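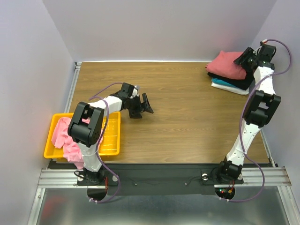

Ticket 2589: hum and dropouts on the upstairs phone line, Moddale office
Opened by: Manuela Rizzi
Handled by: Katia Bellini
Status: closed, see last entry

Reported problem. The desk phone in the upstairs room at Moddale has a low hum on every call, and the caller's voice drops out for a second or so at a time. It started in July after the office changed its internet service. The phone is the old Bianchini model with a cord, plugged into an adapter, which is plugged into the router downstairs. It normally sits on a wooden table with the grain running side to side, like the one in the photo, and the pale walls there have the same bare look, so I wondered at first about echo. Callers hear the hum too, so echo was ruled out early. The downstairs phones are fine.

Entry 1, Katia. Asked Manuela to unplug the phone cord at both ends and plug it back in. No change. Asked her to swap the cord for the one from the front desk. No change. Asked her to try the front desk phone in the upstairs jack. Same hum, same dropouts. The phone itself is good, so please don't order a new one yet.

Entry 2, Manuela. I had already ordered a new one. I have asked Dalla to hold the order. The hum is louder in the morning and almost gone after lunch. Don't know if that helps.

Entry 3, Katia. It does help. Please write down what is switched on in the building when the hum is loud. Also find out where the phone wire runs between floors. The plan from Virnberg shows it going up the stairwell, but the plan is from before the remodel.

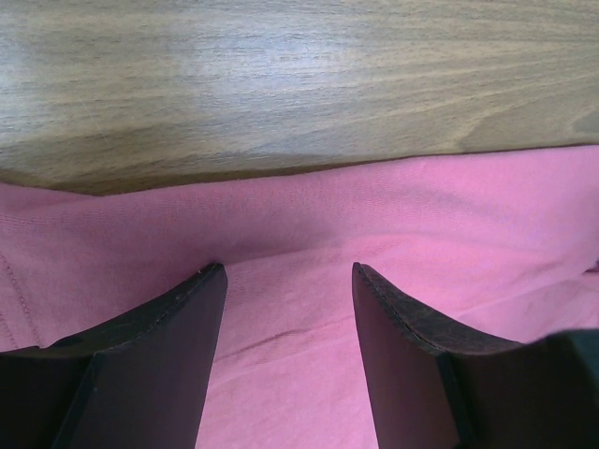 Entry 4, Manuela. The wire does not go up the stairwell. It goes through the supply closet, behind the water heater, and is tied to the heater's power cable with plastic ties for most of the height of the closet. The heater runs most of the morning and is on a timer that shuts it off at noon. I turned it off at the switch at 9:30 and the hum stopped. Turned it back on and the hum came back. Did this 3 times with the same result. The dropouts did not stop either way.

Entry 5, Katia. Then we have two problems. For the hum, the phone wire has to come off the power cable. Have the electrician do it and ask for at least 12 inches between them, and if they must cross, cross at a right angle. Don't cut the ties yourself with the heater on.

For the dropouts, log in to the router and look for the voice priority setting. The new provider's router ships with it off.

Entry 6, Manuela. Setting was off. Turned it on and restarted the router. Three test calls of ten minutes each, no dropouts, including one made while a large backup was uploading. Hum is still there in the mornings.

Entry 7, Manuela. Electrician came. The phone wire now runs along the other side of the closet, in its own plastic channel. No hum with the heater on. He also replaced the jack, which had a loose screw.

Entry 8, Katia. Good. I have marked the new route on the Virnberg plan and sent a copy to the office. Dalla has canceled the phone order with no charge. Closing the ticket. If the dropouts return, check the voice setting first, as a firmware update can reset it.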